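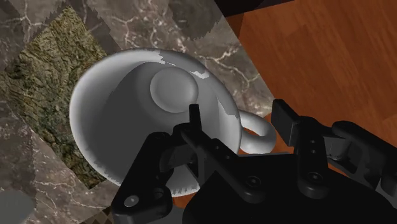

Why did the Clurnedance title match go to a draw? The clock ran out at 54 minutes with each side on two falls, and the rules give no overtime.

Wednesday. Watched the replay. Hägglund worked the left knee for nine minutes, then dropped it. Trurnon's second fall was a plain small package, shoulders down, clean count. Drister's posts overnight call it a fast count. I timed it twice and disagree.

Home | Diary | Results | Archive

Comments

matside: Knee work went nowhere, agreed.
ropebreak: Fast count. Watch the hand.

Contact | Back to top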